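The Haverford Table

The relief clerk's name was Benedek Hajdu, and the job was to write down where things were.

He had taken it in August, when the Villden contract came up and the day clerk moved to another town. The duties filled one page. Keep the door shut between entries. Use the approved nouns. Record a thing as it stands, with no guess as to what comes next. The table was white, with slightly rounded corners, on a gray floor, and the lines in the register were ruled to match it, left side and right side.

He opened the book at entry 2701 and wrote the basket first. Wicker, woven. Then the bok choy, leaves attached. Then the small orange. The yellow fruit gave him trouble. The approved list had mango and it had lemon, and from the stool either word could be defended. He wrote "yellow fruit, elongated" and put his initials beside it. For the pink thing he could see only a rounded tip. He wrote "pink, partial" and initialed that as well.

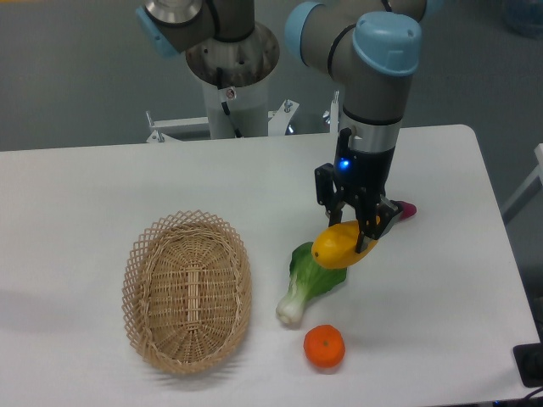
What does a clerk write when an item is off the table and not yet in the basket?

The rule sheet says to enter it as "in transit" and leave the column blank until it has come to rest.

Hajdu had read that rule on his first night and disliked it. A blank column looked like an error. The previous clerk had evidently disliked it too, because on page 57 of the old register the blanks had been filled in with a very small dash, pressed hard enough to mark the sheet under it.

At 3 in the morning the telephone rang. It was Stokik, the auditing firm, and the caller wanted the total of the blanks.

"For which page?" Hajdu asked.

"All of them."

He turned back through the book and added them up in pencil. There were 258. He read the figure out, and the caller repeated it and asked whether every one had been closed by a later line.

"I can answer for mine," Hajdu said.

"And the one you have open now?"

He put the receiver down on the register and looked. 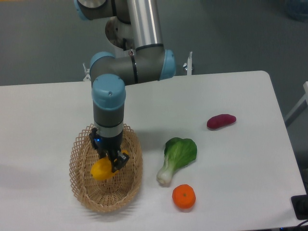

Part Two: Contents of the Basket

"Yellow fruit, one," he said. "In the basket."

"Anything with it?"

"Nothing with it."

"Then close the line."

He closed it. The caller gave him a reference, Dororell, to be copied into the margin, and hung up without saying what it referred to. Hajdu copied it. He checked the spelling against nothing – there was no list of references – and blotted the page.

The remaining produce was still on the white table, to the right of the basket. He ruled a fresh line for it and sharpened the pencil. Then he went back to page 57 and erased the small dashes, one after another, until the column was blank all the way down.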